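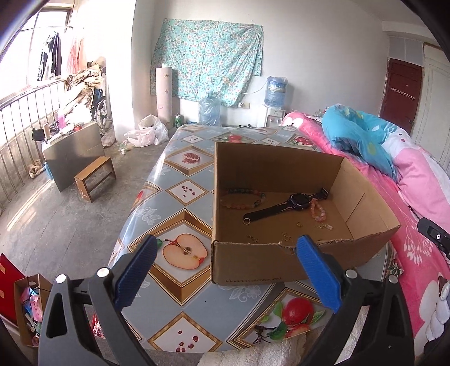 Page last changed: August, after comments from Diane Caron

Student project report: Counting shorebirds with school groups at the Nemier wetland

1. Background
The Nemier wetland is a resting place for migrating birds. School groups visit it in spring and in autumn, and they help the station to count and to clean the shore. In our project we wanted to know if counts made by pupils can be used together with counts made by the station staff.

2. Method
We used the same three counting points as the station: Skovach, Indik and the old pier. At each point one pupil group and one staff member counted at the same time, without talking to each other. One count lasted 20 minutes. We did not count in heavy rain. The forms were checked by Baiba Liepiņa in the evening, and I typed them into the table.
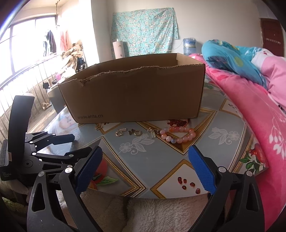 Small jewelry beside the box.

3. Results
The staff counted 3,516 birds in total. Of these, 1,137 were at Indik and 289 at the old pier; the rest were at Skovach. Pupils were close to the staff when the flock was small. When a flock had more than 300 birds, the pupils' number was almost always too low -- in one case by half. Dunlin and sanderling were often mixed up, also by me in the first week.

4. Discussion
I think that pupil counts can be used for small flocks, if the species is written only when the group is sure. For large flocks we suggest to practice first with printed photos. The Sandhu telescope at Indik was too high for the younger pupils, so their counts from there should be read with care.

Contact: Nemier student projects | Back to top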